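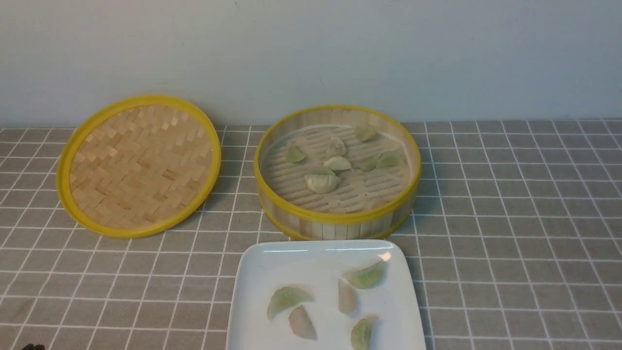 The Petek Tabletop Kit is the set of cloth, props and fixtures we ship with every Skisent head-view recording station. It lets a lab or a small team start gathering manipulation examples on the first day without shopping for objects or arguing over table covers. The cloth is gray with a white grid, so whoever resets the table can put things back by square. The Food Transfer set goes on top of it: a bamboo steamer with yellow bands, its lid, a square white plate, and dumplings in green and paler colors that can be split between the basket and the plate in any mix the task sheet calls for. Open cloth to either side leaves room for the lid to be set down.

What the kit is for

Petek is built around short tasks with a clear start and a clear finish. An operator drives the arms from the Skisent station, the head camera and joint readings are logged together, and each attempt is saved as one episode. The Food Transfer set covers picking a small curved item from a plate, placing it in a round container, taking it back out, and putting a lid on or off. These are useful examples for a learning system because the items sit at odd angles and get in each other's way.

Each set comes with a deck of printed start cards. A card says how many items begin on the plate, how many begin in the basket, and where the lid goes. Positions inside the basket are left to the person doing the reset. We tried fixed positions in early kits and the trained policies did poorly as soon as a dumpling was turned sideways.

What's in the box

Grid cloth, hemmed, with corner clips
Food Transfer set
Start cards, 57 per deck
Spare grip pads, 2 pairs
Reset checklist, laminated
Access code for the Dodano episode browser

The kit weighs little enough to carry under one arm. Standard kits ship in January and again in the summer; outside those runs, allow 8 weeks.

Recording and review

Episodes go straight from the station to Dodano, where they can be played back, trimmed, labeled and exported. Every episode keeps its card number, operator initials and outcome. Failed attempts are kept by default — most of our customers want them, and you can filter them out at export.

A label pass takes less time than the recording does. The reviewer marks the first contact, the release and the end of the task, then picks an outcome from a list. You can edit the list. If two reviewers disagree, both labels are kept and the episode is flagged.

Urszula Kwiatkowski runs data operations at Prulitz, where the first kits were tested. Her team logged 2800 episodes with the Food Transfer set before the design was fixed, and the start cards are largely her work. She asked for the grid cloth too, after finding that two shifts were setting up the same task a hand's width apart.

Setup notes

Clip the cloth flat before you start. A wrinkle under the plate will tilt it, and items slide.
Use a plain wall or a screen behind the table. Change it only if you mean to vary the background, and note the change in the session log.
Point overhead lights away from the plate where possible. The glaze reflects.
Replace grip pads when the surface looks shiny.
Run the camera check at the start of each shift and after anyone moves the station.

Compatibility

The kit works with all current Skisent stations and with two-finger grippers from other makers, provided the fingertips are narrow enough to fit between neighboring items. Wide fingertips can still be used with the low-count cards. The cloth and cards work without a Skisent station, but the Dodano access code does not.

Ordering

Kits are sold singly or in lab packs. Replacement cloths, cards and dumplings can be ordered separately. For a quote, or to ask whether your gripper will fit, write to Lâm Võ on the kit desk and include a photo of the fingertips next to a ruler.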